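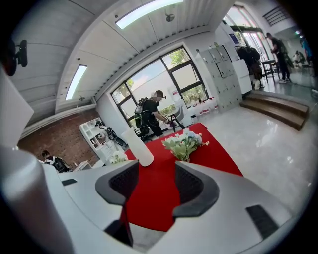 Figure 3. The shared room at Bolgate, with the red-covered table set for the flower task.

4.2 What the tablecloth does to a room

I want to slow down a little on the red cloth, as it ended up shaping much more of this study than I had planned. When I wrote the proposal I thought of table coverings as background. I was interested in arranging – how people place a vase, where they let the flowers go, how long they fiddle before they call it done – and the cloth was simply there to make a work table feel like a table somebody might sit down at. Then I started reading through the session notes, and the cloth was everywhere.

Of the 242 arrangements we logged at Bolgate, 58 had a note in which the person mentioned the color of the cloth without being asked. People told me it was festive, or too much, or that it made them want to put everything in the middle. One person said it felt like a wedding and then built the whole arrangement around that idea, which I loved. On the bare white tables we used in the first round, nearly all the talk was about the flowers themselves, and it was much shorter talk!

Figure 3 gives a fair idea of the setting. The vase is tall, white and cylindrical, and the flowers are artificial, white and pale blue with green leaves. I went with artificial ones for a dull reason: I needed the same stems in March that I'd had the July before. They also let people be rough. Real flowers make everyone careful (I tried them once, in the pilot, and got some very timid bouquets), and careful wasn't what I was after. I wanted to see second and third tries.

The vase and the bouquet are standing apart in the figure, and that kind of spacing deserves a word. I had assumed, going in, that a vase asks to be filled. Plenty of people don't see it that way. They stand it on the cloth as a thing in its own right and lay the flowers out somewhere else, sometimes in more than one cluster, so that the table is dressed along its length. In the coding scheme I call this a spread layout, as opposed to a gathered layout, where everything goes into or right up against the vase. Mbwambo, the scheme I borrowed most of my categories from, has no label for spread layouts at all. It was made for dining tables in use, where plates and elbows take up the room, so I don't hold that against it.

Light comes into this too. The room has a big black-framed window with trees outside, and the table runs toward it. Quite a few people turned their flowers to face the window and then changed their minds and turned them back to face the room. I count a turn as a separate move only if the hand leaves the stems in between, following the Tironine coding guide. With that rule we have 968 moves for the full set. Without it the number would be a good deal higher, and I'm not sure it would tell us anything more, apart from how much people enjoy twirling a bunch of flowers.

I should say something about the rest of the room, as readers of an earlier draft wondered whether it was too busy for this sort of work. It is busy. There is a white cubby shelf with small items on it against the brick, there are office chairs and smaller tables, and other people are often at work on tasks of their own a few steps away. I decided early on to keep all that. Homes and community rooms are busy as well, and most of us set a table with somebody doing something else nearby. The Jata sessions were held in a much quieter space, and the arrangements there took longer but weren't any more elaborate by my scoring. People just stood back more.

What I can't sort out from these data is whether red matters, or whether any strong color would do the same. I had one cloth. I kept meaning to buy a green one and a plain cream one, and by the time I got to it we had 30 sessions left and switching would have made a mess of the comparison. So please read the color remarks as remarks about this cloth, in this room. I'd be happy to see someone run it again with three or four colors and the same stems.

The next section takes up the gathered layouts, where the order in which stems go into the vase starts to matter, and where the cloth finally drops out of the conversation.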